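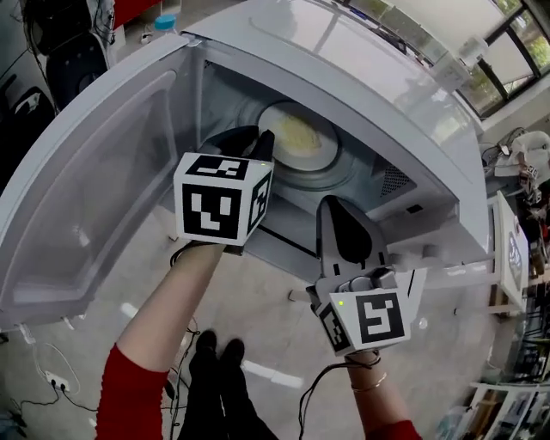 Can a robot reheat a meal in an ordinary microwave without supervision?

Posted in: Home and Building Services > Automation

Pluststead House Office

This office manages a supported housing building of 58 apartments. Each apartment has its own kitchenette with a countertop microwave. A number of our tenants have limited use of their hands, and at present a member of staff visits at midday to heat a meal, place it on the table and return the dish to the sink. The staff serve about 400 meals in this manner each month.

We have been asked by our board to report on whether any part of this work can be given to a machine. The board has seen recordings of robots folding towels and loading dishwashers and would like to know whether the same is possible for the following duties:

Opening the microwave door and placing a plate or bowl inside.
Closing the door and setting the time.
Removing the dish when heating is complete and carrying it a short distance to the table.
Wiping the turntable if food has been spilled.

We should be clear about our conditions. The microwaves belong to the apartments and are of several makes and ages. Some have dials and some have push buttons. We do not intend to replace them all for the convenience of a machine, although we would consider replacing a small number for a trial. Tenants would be at home while the work was done. The meals are soft foods for the most part, such as eggs, mashed potatoes and rice, served on whatever dish the tenant prefers.

The report is due in May. We would be grateful for replies from organizations with direct experience. We are also interested in hearing of the costs that do not appear in a quotation, such as staff time and changes to the kitchen. Sales inquiries should be sent to the office and should not be posted on this page.

3 replies

Callo Equipment Advisory

The short reply is that we would not recommend it at this time for unattended use in a tenant's home. Parts of the work can be done by a machine under favorable conditions, and the remainder of this reply sets out which parts those are.

Opening the door. Microwave doors are harder than they look. Some open with a button that must be pressed firmly, and others must be pulled by the edge against a latch. A light appliance will slide on the counter if it is pulled at the wrong angle. Once open, the door takes up a large area at the side of the oven, and an arm that has to pass a plate into the cavity must keep clear of it. A person adjusts for this without thinking. A machine that has practiced on one model will often fail on the next, and you have several models.

Placing the dish. The cavity is narrow, and the plate must be lowered onto the turntable with a hand or gripper still holding it by the rim. If the plate is set down off center it may catch on the wall as it turns. Two-fingered grippers can hold a plate by the edge, but the grip is poor if the plate is heavy on one side. Bowls are somewhat easier to carry and somewhat harder to pick up.

Much of the current effort in this field goes into recording people as they do such chores with hand-held grippers, so that the machine may later be taught from the same kind of fingers and the same point of view. The person does the thinking and the gripper supplies the limits. Anyone who has tried to move a bowl of food with two rubber-padded fingers will understand quickly why the robot is slow.
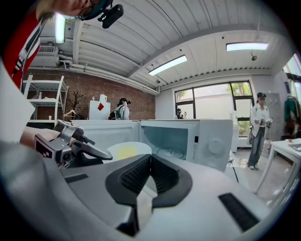
Photo: Callo Equipment Advisory. May be reproduced with credit.

It should be noted that the ability to record a task is a different matter from the ability to perform it alone. Members of a board who are shown a recording should ask whether a person was operating the equipment, how many attempts were made, and whether the dish, the food and the oven were the same each time. A supplier who is confident of the product will have these figures at hand.

Setting the time. This is the part most easily solved, and it does not require an arm. Dials are troublesome for grippers because there is little to hold and the position is difficult to judge. Flat buttons are easier. Some ovens can be set by telephone or by voice, and we would advise you to look at those first. If a tenant is able to place a dish but cannot turn a dial, an oven of that kind may return a good deal of independence at modest expense.

Removing the dish. We regard this as the main safety concern. The machine has no reliable sense of whether the dish is too hot for the tenant, whether the cover is holding steam, or whether the food is hot at the edge and cold in the center. Staff check these things as a matter of habit. Any trial should leave this step with a person.

Wiping. Not recommended. The turntable must be lifted out, washed and seated again on its ring.

We would add that the kitchenettes themselves should be measured before any further discussion. An arm on a wheeled base requires floor space, a clear route and somewhere to charge. In our own survey of small kitchens, the counter was frequently too crowded for the arm to reach the oven at all.

Borketti Site Services

We respectfully disagree with part of the above. It is too cautious in our view.

Our company operates a staff canteen in which a fixed arm moves trays in and out of a commercial oven. The arm has been in service since the canteen reopened and it does the work. The trays are all alike, the oven door opens by a motor, and the arm is behind a guard. If you were to choose one oven and one dish for the whole building and place them in a common room, a machine could do the heating today.

We accept that this is not what was asked. A common room is not an apartment. However, the board may prefer it to a refusal.

Maintenance visits are every Tuesday at 7 a.m. and take 50 minutes. Please allow for that.

Hettiarachchi Home Support

Our agency provides home visits of the same type and took part in a trial of a wheeled robot with two arms, in a training kitchen and later in one client's home with the client's agreement. Our staff kept a record of each attempt. We offer the following from that record, with the caution that it concerns a single machine.

In the training kitchen, 46 attempts were made at the full sequence from closed door to plate on the turntable. The machine succeeded in most of them once the supplier had spent two days adjusting it to that oven. In the client's home, with a different oven and a counter at a different height, it did not complete the sequence once in the first week. The supplier's technician returned and matters improved, but a member of our staff was present throughout and was often called upon to move the plate, turn it, or close the door fully.

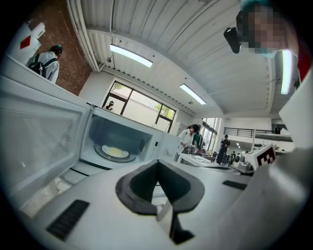

Food was a greater difficulty than we had been led to expect. A flat item such as a patty or a slice stayed where it was put. Loose food did not. Scrambled egg slid to the low side whenever the plate was carried at a tilt, which changed the balance of the plate in the fingers and caused it to tilt further. Our staff began serving smaller portions for the sake of the robot, and we brought the trial to a close when this was noticed, as it was plainly the wrong way around.

With regard to hidden costs, we would list the following:

Staff time. A visit with the robot took longer than a visit without it.
Dishes. Stoneware was replaced with lighter plates. Two clients who were approached about a later stage declined for this reason alone.
Insurance. Our insurer required written procedures for hot food.
Cleaning. The finger pads collect grease and must be washed between homes. No instructions for this were supplied and we wrote our own.

The client was content to have the machine in the home and enjoyed the technician's visits. The client also stated that the midday call from staff was the principal conversation of the day on weekdays. We would ask the board to give this some weight in its report, whatever the equipment is eventually able to do.

If a trial is to proceed, we suggest a single apartment, one oven with push buttons and a pull door, a shallow bowl with a wide rim, and a member of staff within reach of the plug. Our attempt sheet and the washing procedure can be sent on request to any member organization of this site.

Pluststead House Office

The office thanks all three organizations. We shall recommend that voice-operated ovens be tried in a small number of apartments and that the midday visits continue as they are. The suggestion of a common room oven will be put to the board separately. We would be glad to receive the attempt sheet.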